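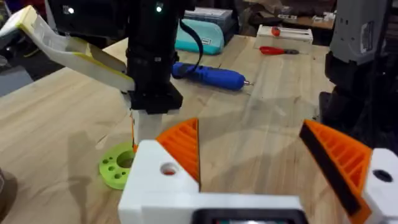
Ardalan Arabzadeh read my first draft and wrote in the margin that I should talk about the bench before I talk about the part, because half of what went wrong with the green disc went wrong on the bench. Fair enough! So I've moved things around, and the bench comes first.

My project for the fall was called Plirklow (the name came out of a hat, please don't look for meaning in it). The job sounded tiny. Take a flat green disc with a big hole in the middle and a ring of smaller holes around it, and clean up all those holes so that it slides onto a post and bolts down without a fight. The disc is one piece of a turntable stand that the Tanham group is building, and they wanted it by November.

The workbench

The bench is light wood with a nice grain, and it's my favorite surface in the whole shop. It's also a surface everyone uses, so my first two weeks were mostly me looking for stuff. I'd put the disc down, go get a screwdriver, and come back to find the disc under someone's notebook. I finally made a rule for myself that only the things I needed for the next step could be out. For sanding the holes, that meant the disc and the blue rotary tool, and then the screwdriver with the red handle for the test fit. Everything else had to go to the back of the bench or over to the shelf, and the shelf is a mess, so I mostly used the back of the bench.

Sanding the holes

I started with 200 grit on the center hole and went way too fast. The rotary tool grabs if you lean on it, and I leaned on it. My first disc ended up with a center hole that was more of an egg (it's now a coaster at my apartment). On the second one I turned the speed down to 2, which is painfully slow, and went around in short passes, stopping a lot to try it on the post. Then 400 grit by hand. I really did not want to do that part by hand, but it took less time than I thought, and it felt great when I ran my thumb around the inside.

The small holes were harder than the big one! They're close enough to the center that the body of the tool wants to bump the rim of the big hole. Shaikh, who had the bench before me, left a note in the project binder saying to come in from the outer side and keep the tool almost lying down. I ignored that for one afternoon and then did exactly what the note said.

Where things ended up on the bench

By the end I had a layout that I'd recommend to whoever gets the bench next.

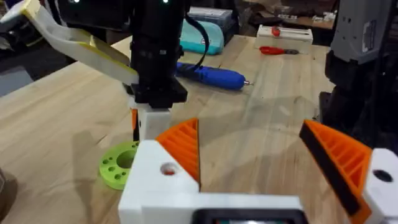
The rotary tool gets the middle, with the tip pointing to the right, so I can pick it up the same way every time. The disc stays on the left. The teal case goes behind the tool and the gray storage box goes farther back, and I leave the red-handled screwdriver over on the right, in front of the white fixture with the red knob. It isn't fancy, but I stopped losing things, and I stopped knocking the disc off the bench with my elbow (more than 8 times, by Ardalan's tally, and he was happy to share it).

Test fit

The Satitz post is what the disc has to sit on. The first good disc went down about halfway and stuck. I gave it another round of 400 and it dropped all the way, with a tiny bit of wobble that the bolts took out. One of the small holes is still a little tight and I had to wiggle the bolt to get it started. I told the Tanham people and they said they could live with it.

What I'd change

I'd mark the holes with a pencil before sanding, so I'd know which ones were done. I kept losing my place in the ring and sanding the same hole again. I'd also read the binder on day one. The spare disc and the leftover sandpaper are in an envelope with the binder, and my notes on speeds are on the last page.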